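Course notes, unit 4: Evaluating a hand kit before you buy
Instructor: Hongjun Kang
Reading: Arkum hand kit user guide, chapters 2 and 5

These notes cover the second half of the February session. Bring them to the lab along with your purchase worksheet.

1. What is on offer

Arkum sells its five-finger hand in two versions. The base kit is the hand, a mounting plate, a power supply and the control software. The extended kit adds a wrist camera, a spare set of fingertips and one year of support. Our quote for the extended kit was 2,555 dollars per hand. The base kit has no support at all, so a failed finger motor is a paid repair.

The main competitor in this price range is the Hepburn gripper, which has two flat jaws and no fingers. Hepburn is sold through Ronusia, and Ronusia will lend a unit for two weeks. Arkum doesn't lend. Put that on your worksheet under "trial terms."

2. What the data sheet says and leaves out

Weight, voltage and cable length are all given. Grip force is given for a full-hand grasp only. There is no figure for a pinch between thumb and one finger, and most small-part work is pinching. Ask for it in writing.

Closing speed is listed with no load. Treat it as an upper limit.

The data sheet doesn't say what happens on power loss. Some hands hold position and some go slack. If your task involves lifting anything over a person or a finished part, you need to know which one you are buying.

3. Trial results from the Wusanham bench

The pick-and-place trial had 130 attempts with small objects, one object per attempt. The hand completed 118 of them. A completed attempt means the object was lifted, carried and released inside the marked area. A dropped object counts as a failure even if it lands in the right place.

Do not compare this result with a vendor's success rate unless you know the vendor's objects, starting positions and definition of success.

4. Wrist camera and reach

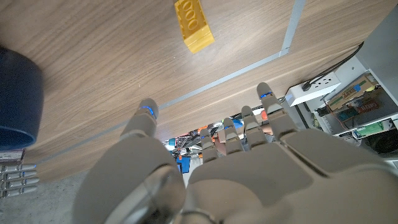
Camera placement decides how much of the work you can see during an approach, and it belongs in the review as much as grip force does. A camera mounted at the wrist moves with the hand, so the fingers are always in view and always cover something. With this gray hand reaching toward the table edge, the fingers and the back plate take up the lower half of the view, while the yellow toy brick is up at the top and only partly inside it. A program that needs the whole outline of the part would have to use a second camera or a different approach angle. The blue markings on the fingers are easy to pick out against the gray shells.

For the worksheet, sketch the view you would need for your own task at three points: before the approach, at contact, and after the lift. Note where the fingers would block the part.

5. Before next class

Fill in sections A through D of the worksheet for both products. Leave the price row blank for Hepburn until Ronusia sends the new list.

Read the service terms at the back of the Arkum guide. We will go through the clause on fingertip wear.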